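Rarley Community Car Share
Progress report to the Hindura Regional Transport Fund
October 2020

The second vehicle, a used hatchback bought through the Urno dealership, went into service at the Rarley depot after its roadworthy inspection. It has a reversing camera and a low boot lip, both of which members had asked for. The first vehicle, the seven-seat wagon, has covered 2245 kilometres since February with no breakdowns. It has had one flat tyre.

Bookings were slow over winter and have picked up. Most trips are to medical appointments in Issa or to the shops. We now have 10 approved drivers, all with current licences on file. Cleaning supplies are kept in both cars and drivers wipe down the wheel, gear lever and door handles at the end of each booking.

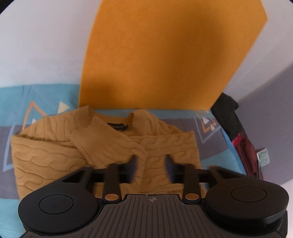 Black gripper with orange pivot buttons.

Spending is within budget. The grant allowed $2000 for fit-out, and $200 of that is unspent. We ask to carry it over to pay for a second child restraint. Insurance on the hatchback came in higher than quoted and the difference was met from membership fees.

The Issa parking bay is behind schedule. The shire has approved the location but the line marking has not been done, so the wagon is still parked at Rarley overnight.

Before the next report we will book the wagon's scheduled service, replace its front tyres and move the logbooks to a shared spreadsheet.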